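Laundry tips for people who can't stand laundry

I moved into the flat on Fillik Street with a second-hand washer, one airer and a firm belief that washing was something you shoved in and forgot about. My towels went stiff, my black jeans went a sort of sad grey, and there was a smell in the kitchen I blamed on the drains for weeks. It was the machine! So this page is everything I've picked up since then, mostly by getting it wrong first, plus a few bits readers have sent in.

Start with the machine itself, is my advice. I run mine empty on the hottest setting every October and then again whenever I remember, with a mug of soda crystals in the drum and nothing in the drawer. Between times I leave the door open after the last wash of the day (it drives visitors mad, they keep trying to shut it for me) and wipe round the rubber seal with an old flannel.

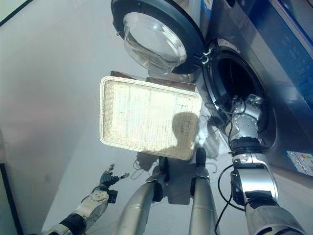

The soap drawer is the other culprit. Most of them come right out if you press the little catch at the back, and you'll be horrified. I soak mine in the washing-up bowl with hot water for 25 minutes and go at the corners with a toothbrush. Do the slot it slides into as well, and the roof of it, where the black stuff likes to hide.

While you're down there, find the filter. Mine is behind a flap at the bottom and lets go of nearly 2 litres of water when you unscrew it, so put a roasting tin and a towel under it first. I've had hair grips, a button I'd been looking for all winter and a very clean bus ticket out of there.

On to powder versus liquid, which people get surprisingly cross about. I use powder for whites and bedding, liquid for darks and anything stretchy, and less of either than the box tells you. If your towels feel crunchy, try halving the amount before you go spending money on softener. I stopped using softener on towels altogether and they dry me properly now, which was rather the point of owning them.

For whites that have gone dingy I do a soak in the bath with oxygen bleach, the plain unscented sort. Overnight is best, but a couple of hours helps. I know people swear by lemon juice and sunshine, and in a good summer I'd believe it, but I live on the north side of Vemeston and I'm not waiting for that.

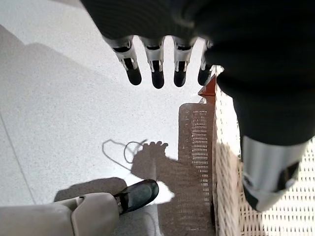
SORTING AND STAINS

I used to sort by colour and nothing else. Now I sort by how dirty things are as well, so the gardening trousers don't go round with the pillowcases. It makes for more small piles, and I do sometimes wait days for one of them to be worth washing, but everything comes out fresher.

Cold water first, for almost anything. Blood, egg, milk, gravy: cold tap, from the back of the fabric, so you're pushing the stain out the way it came in. Hot water cooks it in. Grease is the exception, and for that I rub in a drop of washing-up liquid, leave it 10 minutes and then wash as usual. Red wine I have never truly beaten. I've tried salt, soda water and white wine, and the best of them was still a tablecloth with a pink cloud on it.

Check everything again before it goes anywhere near a tumble dryer or a hot radiator. If there's still a mark, wash it again while it's damp.

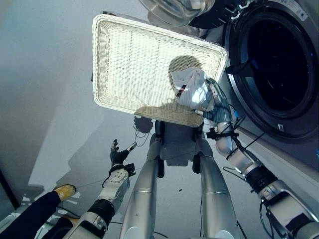

Tea towels deserve a paragraph to themselves, I think, because they get the worst of everything and the least attention. Mine go in hot, on their own or with the dishcloths, and never with softener. I hang them up to dry between uses, too, and I don't let them go into the wash pile damp. A shallow white wicker basket with a thick braided rim is lovely for carrying small things like these, or a crumpled white cloth that needs another look in daylight, but do run your hand round the inside first in case there's a sharp end that'll snag. Deep hampers I've gone right off. The thing you want is always at the bottom and so is the damp sock.

Next time I'll do drying indoors, including the great airer-by-the-window argument.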